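Wota Community Kitchen
2 min read

1/ The Wota Community Kitchen has revised its guidance for home bakers who supply the monthly table at Jodwood Hall. The changes take effect in May and are set out in this thread.

2/ Gluten-free loaves and muffins must now be baked in tins kept for that purpose. Paper liners alone are no longer accepted.
14 likes · 3 comments

3/ Each item requires a label listing all ingredients in full. "Flour blend" is not sufficient – please name every flour used.

4/ Frosted cakes should be delivered chilled, in a lidded box, by 9 a.m. Bakers may bring up to 16 portions of any one recipe.

5/ Our standard cornbread recipe has also been updated. The oven time is now 20 minutes, and buttermilk may be replaced with unsweetened oat milk and a spoonful of vinegar. Fresh kernels cut from the cob may be folded in last. 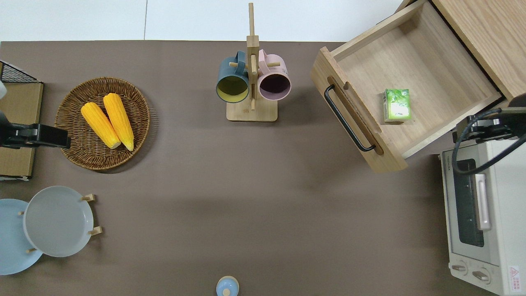

6/ Recipe submissions for the spring booklet remain open. Entries are read by Nia Ellis and Arwel Pumphrey, and each recipe is tested once before printing. Please give measurements by weight where possible.

7/ Questions on labeling should be addressed to Heledd James at the kitchen office. Printed copies of the guidance are available at the front desk.
22 likes · 5 shares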